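Sorting Foil and Paper Packaging at One Table
Project report, group 3
Hala Benjelloun and Kerubo Mosoti

Question

How should takeout packaging be sorted on a table so the paper stays clean enough to recycle? We picked foil and brown paper as those are what the lunch counter hands out. Left out cups and lids, not enough time.

Background, short

The lunch counter (Pollance) serves hot food in foil, with brown paper around it or stuffed next to it. Our class estimate is around 3,000 foil pieces a semester. That is from their order sheet, we did not check it ourselves. Most of it goes in the general trash together, foil and paper in one lump. The paper soaks up grease from the foil and then neither one is any good.

Foil is its own headache. A flat sheet folds up small. A wrapped package or a tray with a folded rim keeps its shape and traps food in the corners, and if you crush it first you can't get at the corners at all. So the order matters. Open, scrape, rinse, then crush. We had this backwards in the proposal, see the changes section.

Setup

One white table, cleared and wiped down before starting. Foil goes on the right side of the table, blue tray stays on the left. The tray has a raised rim, good for anything that might leak.
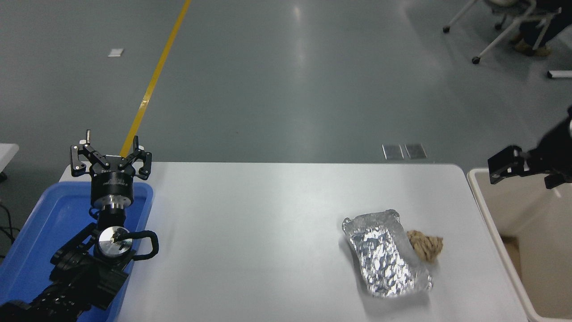 We kept to one item at a time on purpose. In the trial run we put out everything at once and by the third piece we were picking brown paper out of the foil again. One item, deal with it, next one. Slower to begin with but less going back.

Rules we wrote on the card:
Paper comes away first, before the foil is touched.
Paper with grease through it goes to trash. Spots smaller than a coin are OK.
Foil gets opened flat if it will open. If it tears, fine.
No crushing until it is rinsed.
Bin stands next to the table, not under it.

The last one is from Kerubo. With the bin under the table you bend down every time and end up throwing from above, and then half of it is on the floor.

Changes from the proposal

Proposal said sort by size. Dropped that. Size tells you nothing, a small greasy piece is worse than a big clean one. Proposal also said crush foil right away to save room, wrong as above. And we wanted two people at the table, one for foil and one for paper, but we kept reaching across each other so it went down to one person with the other one writing.

Cardboard was not in the plan either. Decided it can share the bin with brown paper so long as it's flat and dry. Our teacher asked if they should be seperate, local rules say mixed paper is fine.

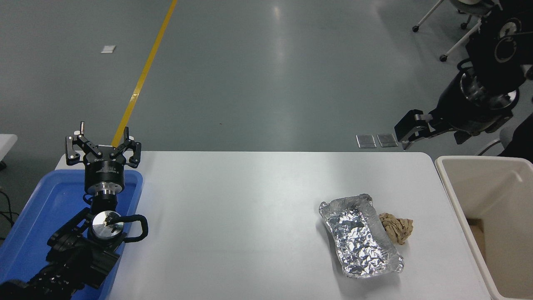

Grollov, February

Second session, Thursday afternoon. We did 25 items in this one, each a foil piece with its paper. Timed with a phone.

What went well: the paper first rule. Once the paper is off you can see what you've got. Loose wads of brown paper took longer than we thought, you have to pull them open to check the inside, and the grease is usualy in the middle.

What didn't: foil with a folded rim. The fold holds food and a scraper won't go in. We used the end of a spoon. Unfolding the whole rim works better but took up to 2 minutes on the worst one and I don't think anyone at a lunch counter is going to do that.

Still to do

Hala is writing up the times in a table, goes in the appendix.
Ask Pollance whether paper could be handed over separately instead of wrapped around the foil.
Repeat with somebody who hasn't read the card.
Fix the card, "rinse" is on there twice.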